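November 4, 2019

Up before it was light. The heat came on by itself at last and the pipes in the wall knocked for a while, then stopped. Oatmeal, toast, the end of the apricot jam. Put jam on the list.

The water is going off tomorrow. The notice has been taped up by the mailboxes all last week and I kept walking past it. They are replacing a section of main on our side of Caltolen, starting in the early morning, and it says service will be back "by evening," without giving an hour. When they did the other side of the street in the spring it was out overnight and came back brown, so I decided to spend today getting ready for it and getting the kitchen straight at the same time.

Started with the sink. I wanted every dish clean before tomorrow so that nothing would sit. Did the breakfast things, then last night's casserole dish, which had to soak. While it soaked I took everything out of the cupboard to the left of the stove and wiped the shelves with Lilex and a rag. I don't like the smell of the Lilex but it takes off the sticky film that builds up near a stove, and plain soap doesn't. The top shelf was the worst. The paper lining had gone yellow and was stuck down at the back, so I peeled it off in strips and threw it out. I didn't put new paper down. The shelf is painted and can be wiped.

Mugs next. I have too many. The ones from the old office went into the box for the thrift store, along with the one with the chip that I keep cutting my lip on. No, that one went in the trash, it isn't right to give somebody a chipped mug. I kept the white ones and the big brown one for soup. The white ones are the only ones I use anyway. They are the right weight and the handle is big enough for my fingers in the morning when my hands are stiff.

Lunch was an egg sandwich, standing up. The table was covered with everything from the cupboard.

After lunch I walked down to Sostalel for jam and batteries and a big jug of drinking water. They were out of the jugs. Everybody on our side must have read the notice sooner than I did. They had seltzer, and the small flat bottles at a price I wasn't going to pay. I got the jam, the batteries, a bag of onions, and a box of the tea that I like, which was 2 for the price of one, so I got both. Then I went across to Quan to see if they had jugs. They didn't either, but I had a nice walk around the aisles and bought noodles and a jar of the chili crisp. The bus fare is up again. I walked both ways.

So it would have to be tap water in whatever I had. I have been saving bottles under the sink for more than a year, telling myself they would be useful, and for once that was true. Pulled them all out. Some had lost their caps, some smelled of juice and wouldn't stop smelling of juice, and those went in the recycling. The rest I washed with hot water and a little dish soap and rinsed until there was no foam left. It takes longer than you would expect. The necks are too narrow for the sponge, so I put in a spoonful of dry rice with the soap and shook it, the way my mother did with the flower vases. It works well enough. The rice has to be rinsed out over a strainer or it goes down the drain.

Then the filling. I worked out from a pamphlet I had in the drawer that a person wants a gallon a day, with half of that for drinking. That is about what I drink in tea alone, if I'm truthful. The big soup pot got filled for washing up, with the lid on, and the bathtub got a few inches for flushing. The old canning kettle is full too and sitting on the back porch, where it can't get kicked over. The bottles are for drinking and for the kettle. I filled them at the cold tap after letting it run, and lined them up on the counter by the bread box, the ones with caps toward the back. The ones with no caps I will use up first. I thought of plastic wrap and a rubber band for those but I would just be taking it off again.

Found a receipt inside the cupboard from when we first painted it, folded up behind a hinge. The paint was 16 dollars. Also found the good corkscrew and a tin of cloves that must be older than the paint. Kept the corkscrew.

By 4 the light was going and I hadn't sat down. Put the cupboard back together. Plates at the bottom, bowls in the middle, mugs on the top shelf with the handles all pointing the same way. Rice, flour, and sugar moved to the other side, away from the steam. The flour was getting low and I wrote it under the jam, then crossed out the jam. The thrift store box is by the front door. It has to go before December or it will still be there in the spring like the last one.

Worked on the puzzle for an hour with the radio on. It has 1000 pieces and the bottom third is nothing but water, all one gray. I have the edge done except for a gap on the right side, and I'm fairly sure the missing edge piece is in with the sky. I found the whole of the rowboat tonight. The table is a better place for it than the desk was, but I need to eat there too, so it's on the big board and gets lifted to the sofa at mealtimes. One corner fell off tonight when I lifted it and I put it back.

Supper was noodles with an onion and some of the chili crisp. Too much of the chili crisp. Washed up right away, dried everything, and hung the towel over the oven door. Wiped the sink down and scrubbed around the faucet with the old toothbrush, where the lime builds up. It's cleaner than it has been since summer.

Things for tomorrow: don't turn on the hot tap while the main is off. Don't run the washer. When it comes back, open the tub faucet first and let it go until it's clear. Call the dentist, who I was supposed to call today. Return the library books, they are two days over already.

Feet sore. I'm having a last drink of water before bed and I'm taking it from the bottles, to see whether there's any taste of soap left in them. If there is I still have time tonight to rinse them again and refill.
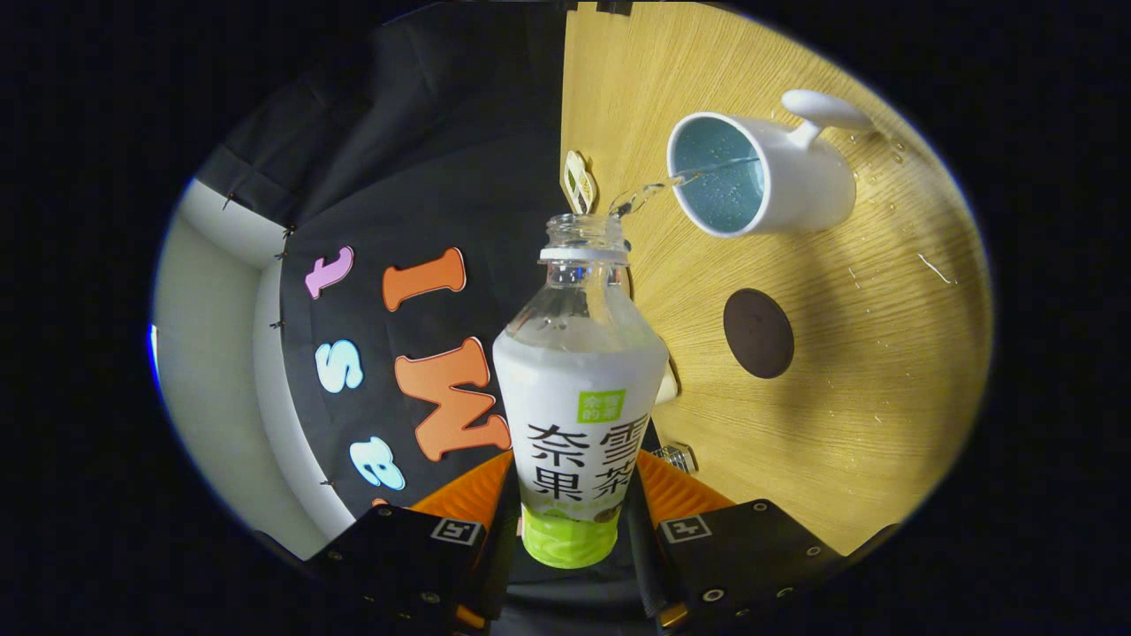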